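Budgeting for a shelf-picking arm, what am I forgetting?

Peninah Tanui
We're pricing an arm on a mobile base to restock drinks in our practice aisle. Kallio quoted us for the arm and base, and my boss thinks that's the whole bill. I doubt it! Bottles sit on five levels, one color per level, and the clear ones on top worry me most.
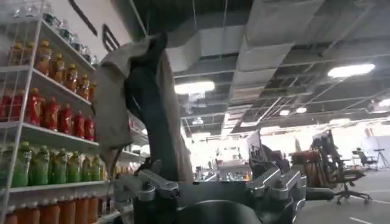

2 answers

shelfrat
Budget for grippers first. We bought one and ended up with three — smooth bottles want soft fingertips, and those wear out. I'd hold back 20 percent of the arm price for fingers, cables and spares. Clear plastic is hard on depth cameras too, so ask Kallio to demo with your own bottles before you sign anything. And check the reach at the top shelf with the gripper on, the brochure number usually leaves it off.

Hurkadent_fan
get the service plan. ours took 13 days to get a part without one. also buy 100 spare bottles, they get dented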